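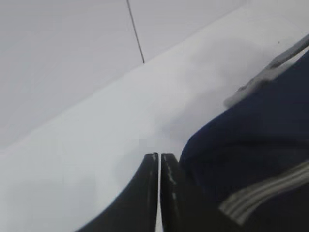
ULINBERG, 18 September 2024

Print | E-mail this ticket

Ticket 1393: Zipper sticking on navy lunch bag
Product: Rernaren insulated bag, navy with gray trim
Status: open

Hello, and thank you so much for writing to us at Ferkik! A zipper that won't budge when you're hungry is a real nuisance, and we'd love to get yours running again before anybody talks about a replacement (you have plenty of time for that too, you're well inside the 30 days).

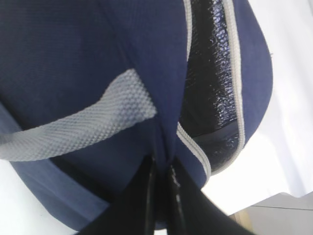 Reading time: 2 min

Please start by emptying the bag completely, then open the zipper as far as it will go without forcing it. Have a good look at the shiny lining along both gray tapes. It's a crinkly material and it does love to creep into the teeth, especially near the bend. If it's caught, ease it out sideways with your fingertips and smooth the navy fabric flat while you're there.

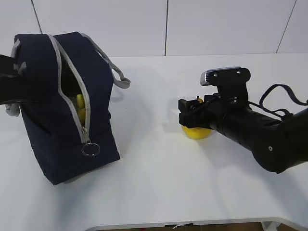 Step 2: Try it standing up, with something inside

Stand the bag on a table and put in whatever you normally carry, one piece at a time. Something round and yellow in the lemon line is a fine test, as it pushes the sides out a little. If the zipper only sticks when the bag is full, do tell us!
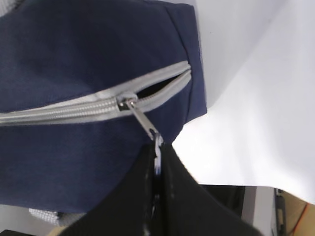 By the Ferkik Help Desk

Now close it slowly, pulling from the end of the tab and keeping it in line with the teeth. Still stuck? Reply with ticket 1393 in the subject line and let us know where it stops.

Print | E-mail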